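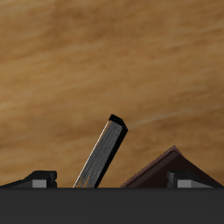
The shared workshop at Fedincombe opens to visitors on one Sunday in February. It occupies a single unit behind the Caldeira yard, and most of the floor is given over to lathes. I went for the arm build at the far end, which the members call Drusel.

Work at present is in simulation. The model has a parallel gripper, a wooden table and a set of desk objects, and the members use it to try approach angles before committing them to the real joints. A run takes 17 seconds on the workshop PC. The controller code is Vorkwood, version 4, with the wrist limits rewritten.
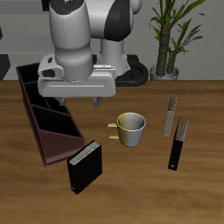 Drusel in simulation: gripper open above the desk layout, with tray, binders and mug.

Narrow upright objects are the current problem. The fingers must come down either side without touching a neighbour, and the planner tends to choose the long way round. Of 700 logged attempts, 65 were stopped by the collision check. The log is kept on the shared drive and visitors may read it.

Parking is in the yard. The unit is unheated, and the kettle is by the door.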